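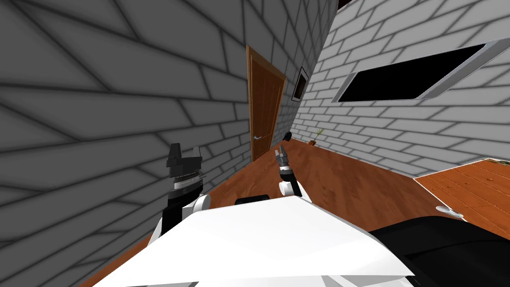 06/06/2018

Frost on the windscreen again and the tap by the shed was frozen until nine. Got the last of the garlic in before lunch, 109 cloves, mostly the purple kind. I ran out of straw with two rows to go and used dry gum leaves on those.

Drove to Sorach in the afternoon for chook feed and a new washer for the laundry tap. The ute did 16 kilometres on the red light before I gave in and filled up. Must get the gauge looked at.

Yung-ching Kuo rang about the choir. We are doing the Kolev piece after all, the long one, and the altos have the tune for most of the second page. I've sung it once before and made a mess of the entry after the rest. Practice is at the Grolgate hall from now on – the heater at the old place has packed it in. I said I'd bring soup. Pumpkin, probably, there are still five on the verandah and one is going soft at the stem.

Rates notice came, $1583. Paid half and put the rest on the fridge.

Knee not bad today. Walked down to the creek and back before dark without the stick. Water is still low for June and the crossing stones are all showing. Two wood ducks, and a fox on the far side that stood and looked at me for a while before it went up the bank.

Tea was leftover stew. Bed early, and I still haven't fixed the washer.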